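The Repair Table Moves to Coslow Street

Our newsletter has a corner for practical things, and this time it belongs to the repair table. Many of you wrote to ask about the new address, the opening hours and what you can bring. I will try to answer everything in one place, and I ask for your patience if some of it you know already.

Since the end of August the repair table is not in the library basement anymore. The basement was dry and quiet, but it had only one window and the stairs were too steep for anybody who carried a sewing machine. The new room is on the ground floor at 82 Coslow Street, behind the bakery. You enter through the yard. The gate looks closed also when it is open, so please push it.

We meet every Thursday evening from 6 o'clock. The first evening in the new room is Thursday, October 3, 2019, and there will be soup. After this the soup stops, but the repairs continue.

What to bring

Small household things are the best: lamps, toasters, radios, kitchen scales, umbrellas, toys, bags with a broken zipper, chairs if they are not very big. Clothes are welcome when they are washed. Please bring also the parts that fell off. Last winter we had a very nice coffee grinder on the table and the owner had thrown away the little spring the evening before, because it looked like nothing. We searched a long time for another spring of the same size.

We do not accept microwave ovens, televisions with the old heavy tube, or anything that runs on gas. For bicycles there is the workshop in Kindcombe, which has proper stands and much more experience than we have. They are open on Saturdays and you can take the bus almost to the door.

How an evening goes

You write your name on the list and take a seat. When your turn comes, you sit together with a helper and open the thing together. This is the part that surprises new visitors. We would like you to hold the lamp yourself, to loosen the screws yourself if your hands allow it, and to say what you hear when you shake it. It goes slower this way. I was a visitor myself at the beginning, with an iron, and I remember that I was a little offended when the screwdriver was given to me and not to the iron's helper. Now I own two screwdrivers.

There is no price. There is a tin, and what goes into the tin pays for solder, glue, thread and fuses. If we need a special part, we tell you before what it costs and you decide.

A few words about cords

By far the most common patient is the cord. People think the lamp is dead, and it is only the cord, broken inside close to the plug, in the place where everybody pulls. So, a small request for home: take the plug in your fingers and pull the plug, never the cord. Do not wrap the cord tightly around a warm iron or a warm hair dryer. Let it cool and make a wide loop. If a cord feels soft in one place, or if the light goes on and off when you move it, stop using it and bring it to us. Tape is not a repair — I say this with love to the person who brought the blue fan.

The question of the notebook

Some of you know our notebook, where we write each object and what was wrong with it. We have now 723 entries. The first pages are from the time before I joined, and the handwriting is difficult, but there are good lessons in it. One page is only about the Bennani mixer, which many families in our neighborhood seem to have received as a wedding gift. It has a small plastic gear that breaks, and it always breaks in the same way. If you have this mixer and it makes noise but does not turn, please don't throw it away. We have learned to open it without breaking the cover, and we keep a few of the gears in a jar.

Someone asked if the notebook could be typed and put on the website. I think it would be useful, but it is a lot of typing. If you type fast and you like reading about toasters, write to the newsletter address.

What we need

The move used up more of our money than we planned. The town gave us 2000 dollars for shelves and for the electrician, and we are grateful, but the chairs are still a mix from different kitchens and two of them need repair themselves. We are looking for:

A bright desk lamp with a clamp
Small boxes or jars with lids that close well
Buttons, all sizes
A sewing machine that works, Sastier or similar, to borrow or to keep
Hand tools you don't use anymore

About the tools: they can be old. A little rust on the outside we can clean. But if the handles turn loose or the jaws do not meet, we usually cannot use them, and then they only make the drawer heavy. Test pliers on a piece of paper before you give them away. If they hold the paper firmly when you pull, they are still good.

You can leave donations in the room on Thursdays. Please don't put them in the yard, the bakery receives its flour there early in the morning.

For next month I am preparing a short text on zippers, including the question of soap or candle wax. I have an opinion, but I would like to hear yours first — send it before the soup evening if you can, or tell me over the soup. 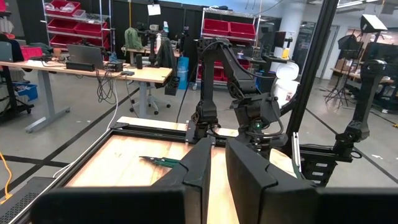
Green-handled pliers on a wooden tabletop.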